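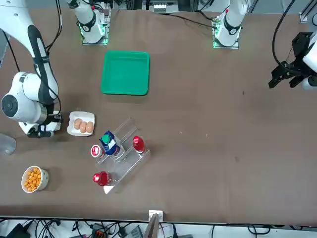 Figure 4. Table layout with green tray, plate of three eggs and tiered stand.

3.2 Layout of the display items

The stand is clear acrylic with stepped shelves. Eggs were kept on a small white rectangular plate to its left. The plate has raised edges, which limits rolling -- a plain sheet of card was rejected in the first draft for that reason. The green tray, also rimmed, sits farther back and is empty in Figure 4.

Shelf load was calculated by A. Chiriac using 300 g per step, well above the mass of a row of eggs. Brown eggs were chosen for contrast with the white plate. Contrast against the brown tabletop is lower and is treated in Section 3.4.

Stand angle was not fixed in this version. G. Makowska will add alignment marks in October.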